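Handout 4: Collecting Demonstrations for a Pick-and-Place Policy
Robot Learning Lab Course, notes by Chia-hao Yen 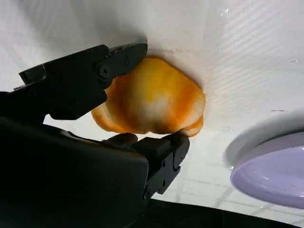 Wrist camera view during a grasp. The soft orange object is held between the two fingers; the lavender plate is at right.

1. What we are collecting

A demonstration is one complete run of the task by a human operator, saved with everything the policy will need later: the wrist camera video, the joint positions, the gripper opening, and the command sent at each time step. Last week's handout covered how these are fed to the network. This one covers how to get them in usable shape.

The task for the lab is "put the soft object on the plate." An episode starts with the arm at the home pose and ends when the object is resting on the plate and the gripper is open and clear of it.

2. What the wrist camera sees

The camera moves with the gripper, so the fingers stay in about the same part of the view while the table and objects move past. In the view on page 1, the gripper takes up most of the left half and the bottom. Only the left portion of the plate is in view. At other moments in an episode the plate may not be in view at all, and a policy that looks at a single frame has no way of knowing where to go next. Keep this in mind when you choose how many past frames to use in Problem 2.

Two other points about this view:

Reflections. The white surface is glossy and shows the overhead lighting as faint diagonal stripes. If every episode is recorded under the same lights, the policy can learn to use the stripes as a landmark. Change the lighting between blocks of episodes.

Contact. The fingers hold the object diagonally, one at the upper left and one at the lower right. On a soft object the final gripper opening varies from grasp to grasp, even with the same object. Record the measured opening as well as the commanded one.

3. Varying the episodes

The set collected by last year's class has 1,891 episodes. Po-yen Ng went through it and found that in most of them the plate had hardly moved. Policies trained on it did well until the plate was shifted a hand's width, and then released the object over bare table.

For each new episode, change the position of the object, its rotation, and the position of the plate. Use the printed placement sheet. Do not choose positions by eye - people drift back to the middle of the table without noticing.

Move at a steady pace. Long pauses teach the policy to pause. If you need to think, do it before you press record.

4. Failed grasps and corrections

If the object slips and you pick it up again in the same run, keep the episode and tag it "recovery." These are useful, and the old set has only 57 of them. If you knock the plate off the table, hit a joint limit, or reach into the workspace with your hand, stop and tag it "discard." Do not delete the file. We want the discard rate for each operator.

5. Saving and checking

Each pair works at one station, Bastmont or Patgate. The logging program is Vurau on both. After every block:

Play back the first and last episode at normal speed.
Check that the video and joint data have the same length.
Check that the gripper closes in the data when it closes in the video. An offset of even a few frames will hurt training.
Write the operator, lighting setting, and object in the session log.

6. Before the next lab

Read the section on action chunking in the course reader and do Problems 1 and 2. Bring your session log. Pairs that have not yet recorded a block on Patgate should sign up on the sheet by the door. Questions about the logger go to Po-yen.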